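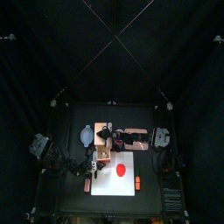
Ticket 416: Pool pump losing prime overnight, air in the basket every morning

Category: Pool Care Help Desk > Pumps and Filters > Closed tickets
Last updated: July 14, 2021

Opened by: Hélder Arruda, Dramley
Handled by: Tiago Vilela, Tukex customer support
Equipment: Sekik variable speed pump, sand filter, two skimmers, one main drain

Hélder's first message

Hello all, and sorry in advance for the length of this, my wife says I can't order a sandwich in under ten minutes. We have the Sekik pump you supplied when the old one finally gave up (it had done very well, I was quite fond of it). It runs lovely and quiet in the day. The trouble is that every morning when the timer brings it on, the basket under the clear lid is half full of air, and it gurgles away for a good while before the water catches. Twice now it has stopped itself with the priming warning and I've had to go out in my slippers and fill it from a watering can. By lunchtime you'd think there was nothing wrong with it, apart from a few small bubbles at the return nearest the steps.

So far I have cleaned the basket, topped the pool up to halfway on the skimmer tiles and backwashed the filter. No difference that I can see.

Reply from Tiago

Hello Hélder, thank you for such a thorough message, it saves me asking half my usual questions! A pump that sits full when you switch it off and is half empty by morning is nearly always letting air in on the suction side, so anywhere between the pool and the pump itself. While it's running you get the small bubbles, and once it stops the water slides back down towards the pool and air takes its place.

Could you try these for me, in this order, and let me know after each one?

1. Switch off at the isolator, close the suction valves, and take the lid off the pump. Wipe the big O-ring and the groove it sits in. Look for grit, flat spots or a little nick. Put a thin smear of silicone grease on it (no petroleum jelly please, it swells the rubber) and refit it hand tight.

2. Check the two drain plugs at the bottom of the pump body. They want to be snug with their small seals in place.

3. With the valves open again and the pump running at 2000 rpm, trickle a hose over the lid, then over each joint on the suction pipe, a minute or so at each. If the bubbles at the return stop while you're wetting one particular spot, you've found it.

Hélder, the following evening

Right, the O-ring had a bit of grit in it, which I was very pleased about, and I went to bed feeling clever. Same gurgling this morning. The drain plugs are fine. I did the hose test after tea and I think there's a change when I wet the valve where the two skimmer pipes come together, the one with the grey handle. I say I think. I was holding the hose and trying to watch the return from the other end of the garden, and I wouldn't swear to it.

Reply from Tiago

That's a very good suspect. The handle turns a stem, and there are two small O-rings on that stem which dry out over the years, especially on the sunny side of a pump house. Please try the hose there again with somebody else watching the water. If it's the same, don't take the valve apart with the pool level above it unless both lines are plugged, or you'll have a very wet afternoon.

Do you know how old the valve is? It isn't on our order, so I take it it stayed behind from the previous set-up.

Hélder

My neighbour watched the return and yes, the bubbles stop when I wet the stem and come back when I don't. We did it four times as he was enjoying himself. The valve was fitted by Mendes when the pool was put in, so it's older than the pump by a long way. The part number ends in 73 if that helps.

Reply from Tiago

It does, thank you. There's a stem seal kit for that one and I've put it in the post to you. Plug both skimmers and the main drain before you undo the cover screws, note which way the handle points, and grease the new rings before they go in. When you restart, fill the basket to the brim first.

Hélder, closing message

Seals changed on Saturday. Both old ones were hard as biscuits and one came out in two pieces. The basket has been full to the lid three mornings running and the bubbles have gone from the return. The filter gauge is reading a touch higher than it did, is that anything to worry about?

Reply from Tiago

No, that's fine, you're moving water now where before you were moving some air with it. Make a note of the reading as your new clean figure and backwash when it climbs well above that. I'll close this one, but do write again if it comes back.

Status: Resolved. Valve stem seals replaced.

Related tickets
Sekik pump shows priming warning after backwash
Water level drops when the pump is off
Which grease for lid O-rings?
Sand coming back through the return
Opening up in June: pump will not start after winter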